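# Learning Where to Let Go

Folding a shirt is a task that most people finish without much thought. For a robot, it remains one of the harder jobs in the household. Cloth has no fixed shape, and a plan that suits a garment in one position may be useless after the first pull. At the Trundari laboratory, a group led by Dalibor Vaněk has spent the past year on one part of the problem: deciding when a grasp should be given up and made again.

The method is called Welteo. Earlier systems at the laboratory chose a grasp point from an overhead view, closed the fingers and carried out the whole fold before checking the result. Errors were found only at the end. Welteo judges the grasp continuously from a small camera at the wrist, where the pinched cloth and the folds that spread from it fill much of the view. If the pattern of folds suggests that the fingers have caught two layers instead of one, the arm lowers the cloth, opens and tries again a short distance away.

"The old system was very committed to its mistakes," Vaněk said. "We wanted one that would change its mind early, while a mistake was still cheap."

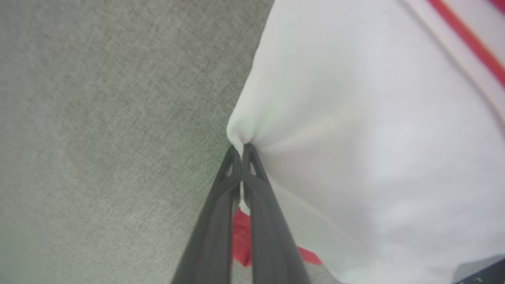

Training relied on 4000 recorded grasps, each guided by a human operator and labeled afterward as good or bad. The labeling proved slower than the recording. Two staff members reviewed every grasp separately, and disagreements were settled by looking at how the fold came out. Many of the disputed cases involved hems and trim, where a seam can look very much like a second layer of fabric.

The group then ran 500 trials on garments that had not been used in training. Welteo completed the fold in 421 of them. Failures were most common with thin, slippery material, which tended to slide out of the fingers during the lift. The remaining errors were largely repeated attempts at the same poor spot - a habit the group intends to correct by giving the system a short memory of its recent grasps.

The trials also raised a question of speed. Each new attempt adds time, and a cautious robot can spend longer adjusting its grip than folding. The group set a limit of 2 new attempts per fold, after which the arm proceeds with the grasp it has. Vaněk describes the limit as a working compromise and expects it to be revised.

Work on towels and bed linen is planned to begin in April, using the same fingers and the same wrist camera. The group will also test whether a model trained on shirts can be adapted to larger items with only a small number of new recordings.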